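Small shapes, plain board: a chat with Muthoni Nyanda

Posted September 24, 2021, words by Hiu-tung Lo
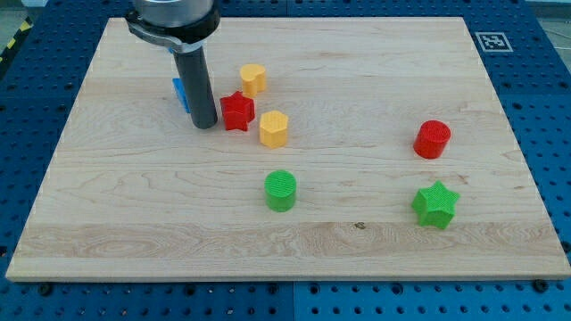 How do you stop a set of blocks going missing?

Count them back into the same tin every time, and keep the tin on a shelf at the height of whoever uses it. Muthoni's answer, almost word for word, and she gave it before I had my coat off.

She makes shape blocks. Prints them, sands them, sells them in sets under the name Ignacio, out of a unit behind the Ekden carpet shop. Mostly to nurseries, a few to grandparents. We had an hour, which became less because of a delivery.

Why plain wood underneath? "Because children look at the block then, don't they. Put a red star on a patterned rug and it's gone. Put it on pale maple and it's the only thing there." She likes a board with some life in the grain though. Wavy streaks, the odd knot. "I get asked for perfect ones. I say go and buy a worktop."

The colours have stayed put since the start. Red, yellow, green, blue. She tried a purple in May and hated it. "Looked like medicine."

Seven blocks on a board is her usual number for a first go. I asked why not 10. "Ten is a pile. A child of three sees a pile and sweeps it on the floor, I would too. Seven they'll still pick up one by one." The stars go first apparently, always the stars. Cylinders get rolled. She doesn't mind them being rolled.

On printing versus cutting from wood she was brisker. Printing is slow, the edges need going over by hand, and she still prefers it becuase a broken shape can be made again the same afternoon. "A nursery rings up, they've lost a green one. Fine. I don't have to sell them a whole new set." The filament comes from Ranatis, has done for 6 years. She has no plans to change and didn't want to talk about prices.

Storage, back to that. Drawstring bags she can't stand, everything ends up at the bottom. Tins with a lid that lifts straight off. The Rirnard boxes she used to sell were nice but the hinge went on them, she had three come back in a week and stopped.

Cleaning? Warm water and washing-up liquid for the blocks. Never the dishwasher, they go soft and wonky. The board just gets a wipe with a damp cloth, then stood on its edge to dry, and a bit of oil when it it starts to look thirsty.

The delivery came then, two pallets and a man who wanted a signature. I asked quickly what she'd make next. "Bigger ones. For the outdoor lot, with mittens on." Then she went to find a pen.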